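Rokby Table Cell Set-Up Guide
Section 6: Recovering from a Grip Fault Over the Game Board
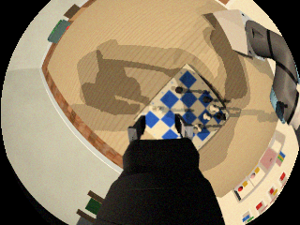 Page 45

Read this section if the arm stops over the board and the panel shows fault 93, Grip Position Lost. The steps are the same in the Sikora simulator and on a real cell, except where a note says otherwise. Run them in the simulator before you try them on hardware.

What the fault means

Fault 93 is raised when the fingers close and the measured gap does not match the piece the program expects. The arm holds its position and the fingers stay where they were when the fault came up. The wrist view stays live, so you can check the fingers against the board before moving anything.

Usual causes:

The board was turned or shifted after the last board registration. A board may sit at any angle to the table, but the stored angle has to match it.
The fingers came down between two pieces that stand close together.
A shadow was read as part of a piece. Dark pieces with long shadows are the most likely to cause this.
The finger pads are worn or have come away from the fingers.

CAUTION: The arm can move without warning when a fault is cleared. Press the stop button before you reach over the table. In the simulator there is no stop button; use Pause.

6.1 Clearing the fault

1. Press the stop button. Wait for the drive light on the controller to go out.

2. Look at the fingers from the side. If a piece is held between them, support it with one hand and turn the release knob on the gripper body a quarter turn to the left. Do not pull on the piece.

3. Check that both fingers are clear of the board. If a finger is touching a square, do not drag the board out from under it. Go to 6.2.

4. Reset the stop button and select Service, then Jog.

5. Set the jog speed to 2 percent.

6. Raise the arm straight up until the panel shows Clear Height. Do not use any sideways move until this message appears.

7. Select Home. The arm folds back along the side of the table.

8. Open the fault list, select 93, and press Acknowledge.

Note: If the fault returns as soon as you press Acknowledge, the finger encoder has lost its zero. Run Finger Zero from the Service menu with nothing between the fingers, then repeat step 8.

6.2 If a finger is pressing on the board

1. Leave the stop button pressed.

2. Hold the arm firmly by the upper link with one hand. Keep your other hand off the joints.

3. Have a second person press and hold Brake Release. The arm will become heavy at once.

4. Lift until there is a clear gap under both fingers, then have the second person let go of the button.

5. Continue from step 4 of 6.1.

CAUTION: Never use Brake Release when you are alone. The arm drops if it is not held.

6.3 Registering the board again

Do this after every fault 93, even if the board does not look as if it has moved.

1. Take all pieces off the board.

2. Select Vision, then Register Board. The wrist camera takes its pictures from above. Keep your hands and sleeves out of the view.

3. Check the outline on the panel. It must follow all four edges of the board. The wrist lens bends straight lines toward the rim, and the table edge will look curved. This is normal and the software corrects for it.

4. If the outline follows a shadow or the table border, change the lighting and repeat step 2. In the simulator, use Scene, then Light Angle.

5. Press Accept and put the pieces back.

6. Run one pick at low speed with a single piece before you return to the full program.

Note: Loose blocks and other small items may stay on the side surface as long as they are outside the registered work area.

6.4 Before you call for service

Save the fault log to a memory stick before switching off. The log holds 1,968 entries, and the oldest are overwritten first. Cells fitted with the Wadthorpe gripper also keep a finger log, found under Service, then Tool.

Send both logs to the Trurkau service desk with the controller serial number and the software version. If the fault also appears in the simulator, attach the scene file.

Continue with Section 7, Finger Pad Replacement, if the pads show wear.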